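Letters, stamps and a slow January
Sat 26 January

I'm so happy to tell you I've mailed a letter every week since November! It all started when my pen pal in Pundport sent me two whole pages about her garden (in the loveliest curly handwriting), and I sat there with my tea thinking, well, I can't answer that with a text message, can I?

So I dug out a pad from Muster, the little stationery store I've been going to forever, and I wrote until my hand ached. I told her about the weather, the soup I'd burned, the book I'm still not finished with. Then I decorated the envelope, and that part I love almost more than the writing. A border, a few dots, her name in big, bright letters – it makes even a short note feel like a present.

My goal for this year is 21 letters, and I already have 2 in the mail, so wish me luck!

Pink pen cup, gray speckled top, pale folds behind.

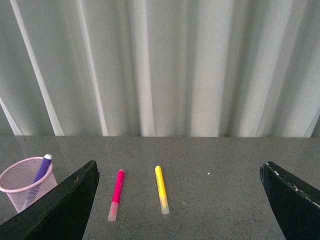
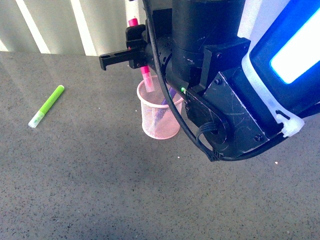
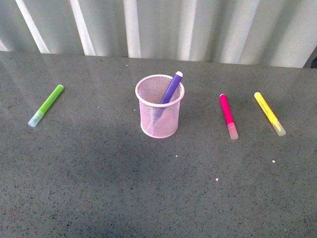

What I'm writing next

A long one to my old neighbor, who moved to Fekulska and still owes me her plum cake recipe. I plan to ask very nicely, on my best paper, and maybe tuck in a tea bag too.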